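Gripper swaps, quick notes from the bench

Tried the Stolby fingers against the Harms ones. Same arm, same job, 10 tries each. Harms pads grab better but too fat for tight spots. Stolby closes slow, fine by me.

Before you compare anything: zero the arm again after every swap. I skipped it once, lost a hole evening. 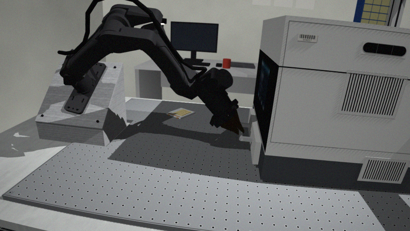 1 min read

Small pegs low on the side of a machine: come in from above, tips angled down, and stop just off the table. Narrow fingers only. Check the cable loop has slack before you fold the elbow.

Wipe pads with a damp rag, let dry. Dont oil them.

Last updated Nov 5, 2023
87 shares | 6 comments
Contact | © Gudrun Wiegand | Back to top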